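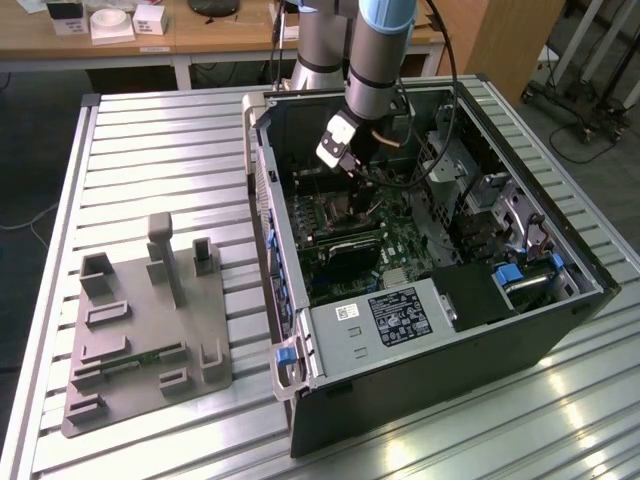
Khadija Zerouali

4.2 Dust and heat in office desktops

Second part of the survey covers the towers still in daily use at the Orellana branch offices. 1,062 machines on the inventory, 60 opened for a full check. Most were under desks, on carpet, pushed against the wall. A few sat up on shelves and those ran cooler, though the sample is small.

Figure 3. Desktop tower on its side with the case open, motherboard facing up. Vent slots run along the front bezel.

Fan speed was logged at idle and again under load. Idle readings clustered near 800 rpm, load readings went past 2,000 in the carpet group and stayed there longer then we expected. Dust was weighed dry, after brushing the front vents and the heat sink seperately. Front vents held more of it in every office except Dultis — that site has tile floors and the windows stay shut.

Staff complaints did not track the readings well. Noise was reported often, slowness less so, and two of the loudest machines had no complaints at all. Cabral's interview notes (Appendix B) suggest people get used to it. Age of machine not controlled for here, see 4.4.

Cleaning was repeated in November at half the sites. Those numbers are in Table 5.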